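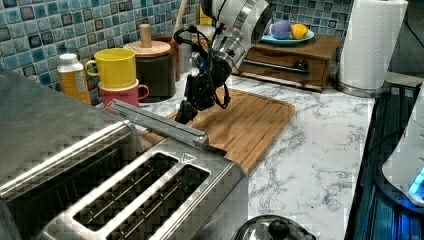
In behavior cloning, the robot learns a policy from recorded demonstrations. The policy takes a camera picture as input and gives an arm motion as output. The difficulty is called covariate shift: at test time the arm makes a small error, arrives at a state which is not in the data, and there it makes a bigger error. Consider the gripper just over the far end of the cutting board. If the demonstrations always passed over the middle of the board, this pose is already new for the policy, and the toaster in front takes a good part of the view.

The Drurska method, which we study today, adds short correction segments to the data. The operator starts from a wrong pose and shows only the way back. In the Paridar kitchen set there are 3872 full demonstrations and 333 correction segments. Each segment has a length of 8 seconds.
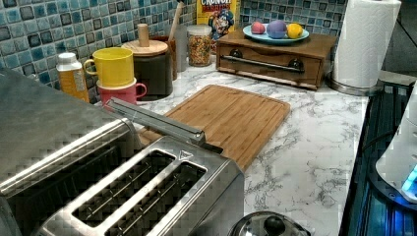 The loss function stays the same, but the correction segments receive a weight of 10. With weight 1 they have almost no influence, as they are few. With a very high weight the policy begins to "correct" also when it is on the right path, and the motion becomes slow.

Please note that the weight depends on the data set. Do not copy it to your own project without a test.

To prepare for next time:
Read the Aquino notes, the part on data aggregation.
Write down in your own words why a lower training loss does not guarantee a better result on the robot.
Derive the gradient of the weighted loss for one segment.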